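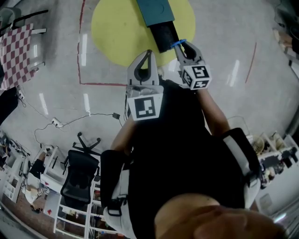

Page last changed: December

Can a robot do my housework yet?

Bits of it, slowly, with someone nearby. I get asked this at every family do, so I've put my usual answers on one page. I'm Selina Fankhauser and I test chore robots for Skilel, mostly picking up, carrying and putting away.

What's so hard about picking something up?

Nearly everything! You and I close our fingers on a thing and our skin tells us if it's slipping. A two-fingered gripper has to get the angle right first, and if one finger touches before the other, a round thing like a cylinder can roll off before the grip closes. Shiny floors are a pain as well (ceiling lights bounce off them in bright streaks, and a camera can take a streak for an edge).

Why are there patterned cubes on the fingers?

The black and white blocks are markers. A camera can find them easily and work out where each finger is and which way it's tilted. I love them, they save me hours.

Do people still have to show it what to do?

Yes, over and over. For one simple tidying job we recorded 700 goes, and Santeri Lindqvist still wanted another 50 with the lights turned down. He was right, annoyingly.

Which chores are closest?

Moving one solid object from a known spot to another known spot. Folding is coming along, but I wouldn't trust it with a shirt I liked. Cables on the floor, packed shelves and anything squashy are still hard work.

Is it any better on the shop floor?

Much better, if the parts turn up the same way every time. Oleksandra Ostapchuk looks after a packing line at Gonell and her machine gets through a shift with 3 stops or so. Put it in my kitchen and it would be lost before the kettle boiled.

Should I wait before buying a vacuum robot?

No, get one if you want one! They're good at their one job. Just pick your socks up first.

How long until one can do the lot?

I don't know, and I've stopped guessing. Ask me again when ours can clear a table in under 30 minutes.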